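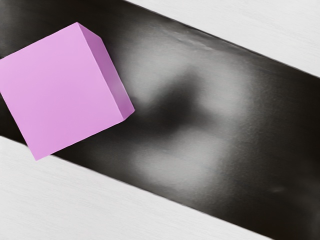

Fondo Lorneck: preguntas frecuentes sobre consulta, reproducción y donaciones

¿Qué es el Fondo Lorneck?

Es el archivo personal y comercial de la familia Lorneck, comerciantes de paños y coleccionistas de antigüedades establecidos en Trokunmont a mediados del siglo XIX. Comprende correspondencia, libros de cuentas, catálogos de venta, planos y una serie de monedas y medallas. El ingreso se produjo en dos entregas. La primera contiene la documentación de la casa comercial; la segunda, los papeles privados y el inventario de la colección.

¿Qué extensión tiene?

El inventario recoge 1.973 unidades documentales, instaladas en 272 cajas. La serie de correspondencia está descrita pieza a pieza. Los libros de cuentas se describen por volumen.

¿Está catalogado en su totalidad?

No. Faltan por describir los recibos sueltos y una parte de los papeles de la rama Baluyot, emparentada con los Lorneck por matrimonio. Estas unidades figuran en el inventario con la indicación «sin describir» y pueden consultarse previa autorización.

¿Quién puede consultar los documentos?

Cualquier persona mayor de edad que presente un documento de identidad válido. No se exige afiliación académica. Los menores de edad pueden acceder acompañados de un adulto responsable, que firmará la solicitud.

¿Cómo se solicita una cita?

Mediante el formulario de la sala de consulta. Deben indicarse las signaturas completas, con el formato LOR/serie/caja/número. Las solicitudes que contengan solo el nombre de una persona se tramitan como búsquedas, con un plazo mayor. Los martes la sala abre a las 10:00; el resto de los días laborables, a las 9:00. La última petición de material se admite una hora antes del cierre.

¿Cuántas unidades pueden pedirse en una sesión?

Cinco, servidas de una en una. Los volúmenes encuadernados de gran formato computan como dos.

¿Puedo fotografiar los documentos con mi propio equipo?

Sí, sin flash ni trípode, para uso de investigación. Quedan excluidos los documentos con precinto de restauración y las cartas sujetas a reserva — la relación actualizada se facilita en el mostrador.

¿Qué resolución tienen las reproducciones del archivo?

La resolución ordinaria es de 300 ppp. Para planos, sellos y medallas puede pedirse a 500 ppp, con suplemento. Los ficheros se entregan en TIFF o JPEG. No se realizan retoques de color.
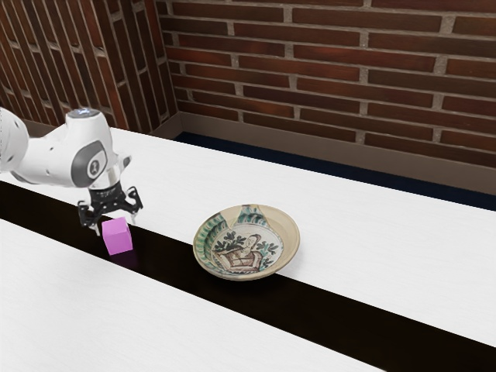
Las reproducciones destinadas a publicación requieren un segundo formulario, en el que constarán el título de la obra, el editor y la tirada prevista. La cita obligatoria es «Fondo Lorneck, Trokunmont», seguida de la signatura. El autor remitirá un ejemplar o una separata al archivo.

¿Por qué algunas cartas llevan dos signaturas?

La numeración antigua procede del inventario manuscrito que redactó la propia familia. La moderna se asignó tras el ingreso. En la bibliografía anterior se cita casi siempre la antigua, reconocible por el número romano inicial. El índice de equivalencias está disponible en la sala. Contiene errores conocidos en la serie IV, corregidos a lápiz en el ejemplar de consulta.

¿Es fiable la fecha que aparece en los sobres?

No siempre. Muchos sobres fueron reutilizados por la familia para guardar cartas de otros años. Cuando la fecha del matasellos y la de la carta no coinciden, el catálogo da la segunda y anota la primera entre corchetes.

Mi antepasado trabajó para los Lorneck. ¿Dónde debo buscar?

En los libros de jornales, ordenados por año y taller. Solo registran apellido e inicial. Conviene conocer de antemano la década y, si es posible, el oficio. Los aprendices figuran en un cuaderno aparte, con lagunas importantes.

¿Qué relación tiene el fondo con la colección Brukero?

La colección Brukero reúne las antigüedades vendidas por los herederos y se conserva en otra institución. El archivo custodia los catálogos de esa venta y las anotaciones de precios, pero ninguna de las piezas. Las consultas sobre objetos deben dirigirse a sus conservadores.

¿Se aceptan donaciones de documentos relacionados?

Sí, previa valoración. Debe enviarse una lista sumaria con fechas extremas, volumen y procedencia. No se aceptan depósitos temporales ni fotocopias de originales en paradero desconocido. La valoración se comunica por escrito y no incluye tasación económica.

¿A quién se comunica un error del catálogo?

A Beatriz Brandão, responsable de descripción, a través del buzón de la sala. Indique la signatura, el dato erróneo y la fuente de la corrección. Las enmiendas aceptadas se incorporan en la revisión de marzo.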